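Rollum Two-Finger Gripper: simulation model and test notes

Product page, updated July 16, 2026
Written by Ardalan Fallahi, Bernau bench group

The Rollum is a parallel two-finger gripper for the wrist of a two-armed robot, and it ships with a full simulation model, so you can try it in a room full of furniture before you ever bolt one on. I've been living in that model since June and I like it a lot! Cramped corners are where grippers show their bad habits, so that's where I've spent most of my time.
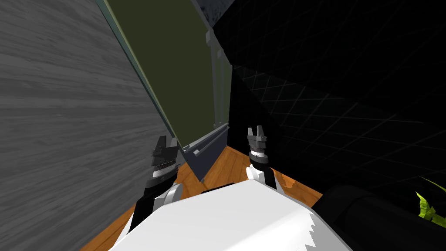 Head view, both arms.

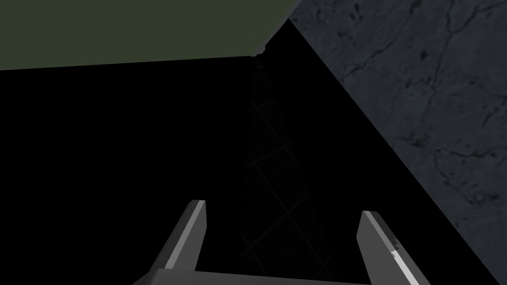
Gripper view, fingers open.

What got me first is how much the choice of camera changes your opinion of a gripper. From the head you judge the whole reach: where the elbow goes, how close the wrist comes to a cabinet, whether the other arm has any room left. From the wrist you stop caring about all that and only see the fingers and whatever they're headed for. I ran the same set of reaches with each camera by itself, then with both, and both together won easily. If your controller can take only one stream, start with the head and add the wrist later.

Compared with the Lander

The Lander is our older gripper, and plenty of you still run it. It closes faster. The Rollum has the slimmer fingers and gets into gaps the Lander has to go around (I must have watched that reach twenty times, it's so satisfying). On big, light objects I'd still pick the Lander.

I gave each one 1000 reaches with the same seeds and the same start poses. The Rollum finished over 600 of them without touching furniture. Dark gaps between pieces were the hardest for both, and turning up the scene lights helped the wrist camera more than any controller tuning I tried.

Controllers

The model works with the Ansari controller right out of the box. Position mode is fine for free space. Near furniture, switch to compliant mode and drop the closing speed, or the wrist will chatter when a fingertip brushes an edge. Older Ansari configs load too, but check the finger limits, as the Lander values will leave the Rollum partly closed.

In the download

Gripper model with collision shapes
Left and right wrist mounts
Head and wrist camera presets
Ansari config files, position and compliant
The seeds and start poses from my runs

Known issues

The left mount preset loads with the wrist camera turned 2 degrees. A fix is on its way; until then, set the roll to zero by hand after loading.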